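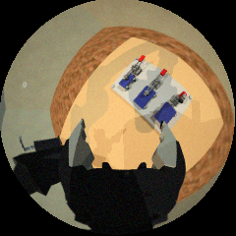
What does the Reading Room do with a letter that carries no date?
The letter is placed at the end of the correspondent's folder, and a pencil note on the folder gives the earliest and latest years in which it could have been written.

Diary of the Reading Room, Fladby Local History Library
Feb 24, 2019

The Reading Room opened at the usual Sunday hour. Work continued on the Biswas family papers, received in October. The collection now stands at 839 listed items, of which 300 are letters. The remainder is made up of receipts, seed orders, school reports and a long run of household accounts.

Nuria Montes completed the listing of the fourth box. She reports that the accounts were kept in two hands, and that the second hand takes over partway through a page of coal payments. The earlier writer used a private abbreviation for the Zultden ferry, which had been listed in error as a person. The entry has been corrected in the register and on the folder.
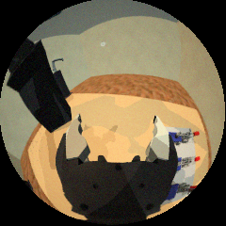 The same abbreviation occurs in the third box, and those folders will need to be checked before the list is issued to readers. It was agreed that this should be done by one person from start to finish. The Library had trouble with divided work on the parish maps, and parts of that list are still being repaired.

A reader called in the afternoon regarding the Marnunine mill. He wished to see wage books, and was informed that the Library holds only those of the last owners. He was shown item 856 in the general register, a bundle of tenancy papers, and remained with it until closing. He asked for copies of 19 pages. The request was entered and the fee received.

The humidity reading in the north store was higher than last week. The lower shelves were inspected and no damp was found on the bindings. The reading will be taken twice daily until further notice.

Two matters are carried forward. The Biswas letters include up to 19 without dates, and space must be left for them at the back of the folders. The family has also asked whether the school reports may be lent for a reunion. Under the present rules original papers do not leave the building, and a reply offering copies has been drafted for signature.

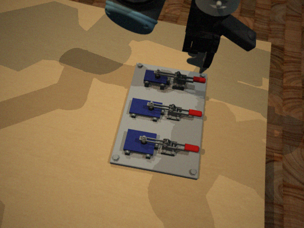

Plate with toggle clamps, on the table.

Closed at five. Keys returned to the desk.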